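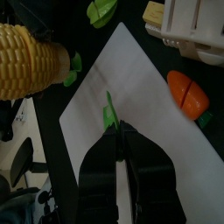
To: Savon Student Robotics list
Subject: Re: Kitchen task, team entries

Teams are reminded that entries for the Flustulgate round close at 20:00. Each entry must list 2 operators and the room used. The practice room for the Kodar section is 123.

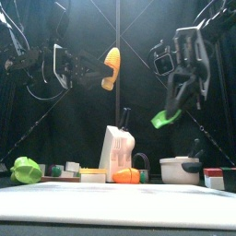

Kitchen task: corn in one gripper, a green piece in the other.

Georgiou Hall opens to registered teams only.

Competition Office

> Earlier message:
> Our team has 31 practice runs logged. May we
> submit the log with the entry form, or is a
> separate upload required?

The log may be attached to the form.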